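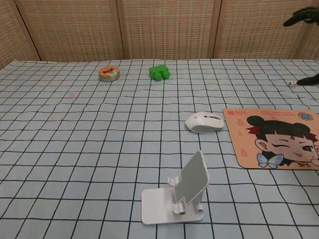

Slide 1. The shared table, grid cloth, folding divider behind.

**Talk: One table for everything — small habits for a small office**
Speaker notes, February version. Speak slowly. 12 minutes plus questions.

**Opening (2 minutes)**

Good afternoon, and thank you for coming. My name is Abhishek Malhotra and I work at Clemska. Today I speak about tables.

Leave slide 1 on the screen and wait a little. Then ask: "Who has a table like this at work?" Let people raise their hands.

Say: on the cloth you see a roll of tape, a green toy block and a white computer mouse. One is for parcels, one is for children and one is for work. In our office all three kinds of things come to the same table, every week.

**Why the cloth has a grid**

Before, we had a plain cloth. It looked nice, but people put things down anywhere, and then the next person pushed them to one side. The grid was the idea of Lewis Dunbar. He said that when there are lines, people put things down more straight, even if you don't ask them. I didn't believe him. After one month I had to say he was right.

Mention the wrinkles. A cloth on a table is never perfectly flat, and I don't iron it. The lines bend a little where the cloth has folds, and it is fine.

If someone asks about the color: pale blue with thin black lines. Small things are easy to find on it. We tried a dark cloth in the Birard office and lost many paper clips.

**The divider**

Point to the top of the slide. The woven divider makes a back wall for the table. Without it, people came to the table from both sides and it became two tables, with two different orders. Now there is one front and one back.

It also makes the room more quiet for the eyes — I don't know the correct English expression for this. Ask the audience, they like to help.

**Our rules (5 minutes, go slowly)**

- Things that wait for somebody go near the back edge.
- Things in use stay in the middle or in the front.
- Leave empty squares between two things. If they touch, people think they belong together.
- A thing that nobody has asked for in 7 days goes to the shelf.
- Toys are allowed. Parents visit us, and a child with a block is a calm child.

Tell the story of the Ojala parcel here. Short version only! Last time it took too long and I had to skip the rules.

**What didn't work**

Labels on the cloth. They came off when we washed it.

A box for "other things". It was full in 2 days and we gave it to the Trotden team, who use it for cables.

**Questions**

Probable question: "Why not buy a second table?" Answer: we have no place for it, and I think we would fill it too.

Go back to slide 1 while people ask. Water is on the left side of the stage. Give the microphone to Lewis for the questions about washing.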